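Sharing home videos with the grandparents without sharing them with everyone
Gastudside Community Help > Families > Photos and video
Print this page | E-mail to a friend

Peter Malý
Posted in February

We have 273 clips of the kids on an old laptop and three phones. My mum in Halham wants to see them. My wife's parents also want to see them, on the telly, without "doing anything". The kids, who are nine and twelve, want a veto over the lot.

I put a first batch on Tunum and set the album to Private, and then neither set of grandparents could open it. So I set it to Link Only. Mum forwarded the link to her entire aqua aerobics class, who have now seen my son sing the national anthem in the bath. He was three at the time. He was still not pleased.

What I'm after is somewhere between "no one can see it" and "aqua aerobics can see it". I don't mind paying a bit. I do mind spending my weekends on the phone saying "what does it say on the screen now, Mum". Is there a setting I've missed, or should I give up and post everyone a USB stick?

Also, 273 clips is probably too many. I accept that. At least a dozen of them are my own thumb.

Sidra Jatoi
Replied Wednesday

You've missed a setting, but they did go to some trouble to hide it. In Tunum, open the album, go to Sharing, and choose Named Guests. It's under More, below the ad for photo mugs. You type in each person's e-mail address and they get an invitation that only works for that address. If your mum forwards it, the aqua aerobics ladies will get a polite sign-in page and nothing else.

The catch is that each guest has to accept the invitation once, on a device they'll go on using. Do this in person if you can. We did my father's over the phone and it took most of a Sunday, and at the end of it he had subscribed to a cruise newsletter.

For the in-laws and the telly, accept the invitation on a tablet and cast from there, or see if their TV has the Tunum app. If it does, sign in for them, tick Stay Signed In, and turn off Autoplay Suggested. That last one matters. Without it they'll get to the end of the school concert and be served forty minutes of a stranger restoring a lawnmower. Mine watched the whole thing and rang to ask which cousin it was. 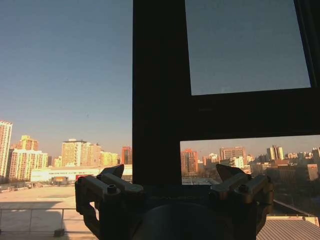

Gripper with its fingers open, low sun on the edges

On the number of clips: make an album per year and be ruthless. We started with 232 and got down to 60 or so, and there have been no complaints. Put the best one first, as that's the only one anyone over seventy will watch twice. Keep the originals on a hard drive in a cupboard and leave them out of the shared album altogether.

Regarding the veto, I'd give it to them. My daughter gets a week to look through anything new before it goes up. She knocks back far fewer than I expected, mostly the ones with a particular haircut. The bath anthem I'd call a lost cause, but you can switch the old link off under Sharing > Links > Retire. Anyone who still has it gets an error. Anyone who downloaded it has it for life, so be nice to the aqua aerobics class.

Lamptey
Replied Wednesday

USB stick. No passwords, plugs straight into the back of the telly, and can't be forwarded to anybody. My nan had one and watched it every night for a year.

Only thing is to save the clips as MP4 or the TV will pretend the stick is empty. And label it. Ours went through the wash in a cardigan pocket.

Peter Malý
Replied later the same day

Thanks both. Found Named Guests, below the mugs as promised. The old link is retired and Mum has already rung to report that "the internet has taken the bath one down", so that part works. She'd like it back up by Thursday's class.

The in-laws are getting Lamptey's stick. Their telly is older than our marriage and has never heard of an app, but there is a USB port at the back, behind a good deal of dust. The kids are going through the clips tonight with a list headed BANNED. So far it's mostly me dancing - fair enough.

Print this page | E-mail to a friend

Related threads
Can I turn a phone video the right way up after filming it?
Best way to copy old camcorder tapes (194 replies)
School says no filming at the concert. What are other parents doing?
Phone full again, 3,000 photos, toddler found the burst button
How to set a watch-time limit the kids can't undo

Gastudside uses cookies to keep you signed in and to remember which threads you've read. By continuing to use the site you agree to this. Cookie settings | Accept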